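2019年2月27日

# 手持ちグリッパー二種の比較について

当ブログでは、昨年より手持ち式グリッパーの試用記録を掲載しております。今回は、Umilix社の標準指と、Henk Cuypers氏の設計による平面指を同一の条件で比較いたしましたので、その経過をご報告申し上げます。

試験は木製の天板の上で実施し、把持から持ち上げ、静置までを一回として、各指につき100回行いました。制御基板にはPusbergを用い、ファームウェアは両者とも同一の版に統一しております。

標準指の失敗は53回でした。多くは持ち上げ直後の回転によるもので、角に丸みのある対象物において顕著でした。指先の曲面が対象物の丸みと点で接するため、重心がわずかにずれただけで姿勢が崩れるものと考えております。平面指ではこの回転が大幅に減少しました。一方、開口幅が狭く、対象物への進入角度には相応の注意を要します。

なお、部品代は平面指一組で2,010円、重量は取付部を含め308グラムでした。標準指より重く、長時間の手持ち作業では手首への負担が増す点を申し添えます。

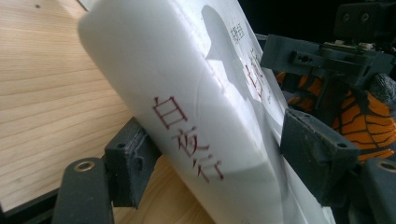
カメラの取付位置についても検討いたしました。Martensの広角レンズでは、指先と対象物の接触部を常時画角に収めることができますが、白色で光沢のある対象物では露出が不安定になる傾向が認められます。自動露出を固定し、照明を上方からの一灯に限ったところ、記録画像のばらつきは許容範囲に収まりました。

Cuypers氏からは、接触面に薄いゴムを貼付した改訂版の図面を頂戴しております。3月中に出力し、Tollilanoのアームに装着したうえで、同じ手順により再試験を行う予定です。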